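Subtitle timing on the Kerkia box set, part 1. Posted 2018-02-26, will add to it as I get through the discs.

1/ Setup: Pálfi disc release against the Hirkier stream, same English script on both. I extracted both subtitle tracks and compared the start time of every line with the start of the matching speech in the Japanese audio.

2/ The stream is fine. Lines start on the first syllable or just before it, and most end on a shot change where one is close enough.

3/ The disc isn't. Episodes 1 to 6 have every line starting 400 ms late. The offset is the same in the first line of an episode and the last, so it is a fixed delay.

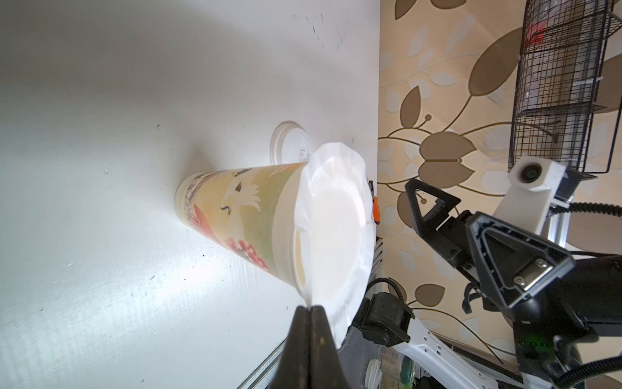
A reply asks whether this is the old PAL speed-up problem, with subtitles timed for one frame rate and video running at another.

4/ No. A frame rate mismatch gives drift. The error would be small at the start and grow all the way through. At 4 per cent you would be seconds out before the opening song had finished. A flat offset points to a wrong start point, usually a logo or some black added or removed after the subtitles were timed.

5/ The discs do open each episode with a short Pálfi logo. The stream has none. I have not measured the logo against the offset yet, and it may have nothing to do with it.

6/ The film, Elness, is on its own disc. 95 minutes, no logo, no offset. Different problem there: line breaks. The stream splits long sentences at the clause. The disc splits wherever the line is full, so you get "the" alone at the end of a top line quite often.

7/ Signs and songs are a separate track on both. On the disc the signs carry the same delay as the dialogue. Letters and shop fronts that are only on screen briefly get translated after the cut, over the wrong shot.

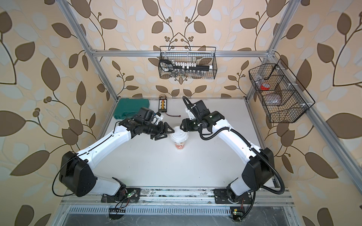
Two robot arms, leaf-print wallpaper, wire basket on the crossbar.

8/ Workaround if you play from a computer: set subtitle delay to -400 ms for the episode discs and put it back to zero for Elness. Most players keep the setting between files, so check it.

9/ Standalone players mostly have no such control. Mine doesn't.

10/ Translation itself is the same text apart from honorifics, dropped on the disc and kept on the stream. Not a timing matter, so leaving it out of this thread.

11/ Next: the remaining episodes, then the logo length in frames.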